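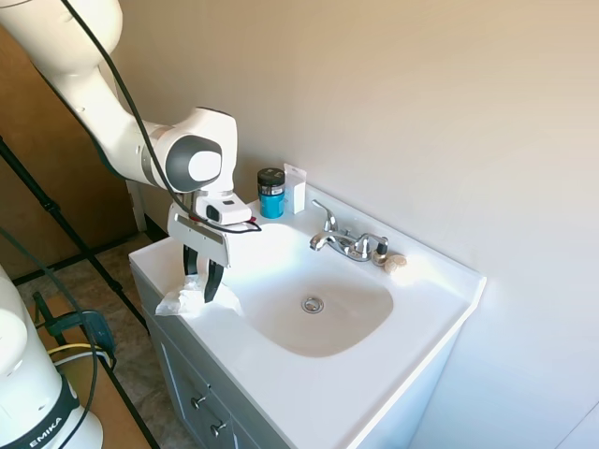

A bancada do lavatório: o que fica e o que sai

Imprimir | Enviar por e-mail
Tempo de leitura: 2 min

O tampo com cuba integrada tem uma vantagem conhecida na limpeza: não existe junta entre a bancada e a bacia. Tem também um defeito, o de oferecer uma superfície plana e contínua onde tudo se pousa. No branco brilhante, qualquer resíduo de sabonete ou marca de fundo de frasco fica à vista sob luz rasante.

A arrumação começa pelo papel. Um lenço amarrotado na borda dianteira é a primeira coisa a retirar, antes de qualquer pano ou produto. O papel húmido desfaz-se, larga fibras e, se cair na bacia, pode acumular-se na ranhura da válvula. Segue para o balde do lixo, nunca para o ralo.

Depois vêm os recipientes. Junto à torneira convém deixar apenas o que se usa de manhã e à noite. Um frasco pequeno ao lado do manípulo não estorva, desde que reste espaço para passar o pano por trás. Os boiões de tampa de rosca ficam melhor no canto do fundo, com o rótulo virado para a frente. Sabonetes e esponjas naturais pedem um suporte ventilado; pousados diretamente no tampo, retêm água na face inferior e deixam um halo baço.

A zona crítica é a base da torneira. Nos modelos de dois manípulos há mais pontos de acumulação de calcário do que num monocomando, e o espaço entre o corpo e o rebordo traseiro costuma ser estreito. Usa-se um pano de microfibra dobrado em tira, passado de um lado ao outro. Os cromados limpam-se com detergente neutro e secam-se de imediato. Pastas abrasivas riscam tanto o cromado como o brilho do tampo.

A Graturix, que fabrica tampos moldados, recomenda água morna e sabão neutro para o uso corrente e uma passagem semanal com o polidor Yoon, diluído a 6 ml por litro. A operação completa demora 18 minutos, incluindo a secagem. Fazê-la ao sábado, com a casa de banho arejada, evita que o vapor dos banhos deixe novas marcas antes de o polidor assentar.

O rebordo contra a parede fica para o fim. Se a linha de vedante estiver escurecida, a limpeza já não resolve: corta-se, desengordura-se e aplica-se cordão novo.

Artigos relacionados
- Vedantes sanitários: sete erros de aplicação
- Rostex 166: ensaio a um removedor de calcário
- Wadbridge renova a linha de móveis suspensos
- Válvulas de lavatório: desmontar e limpar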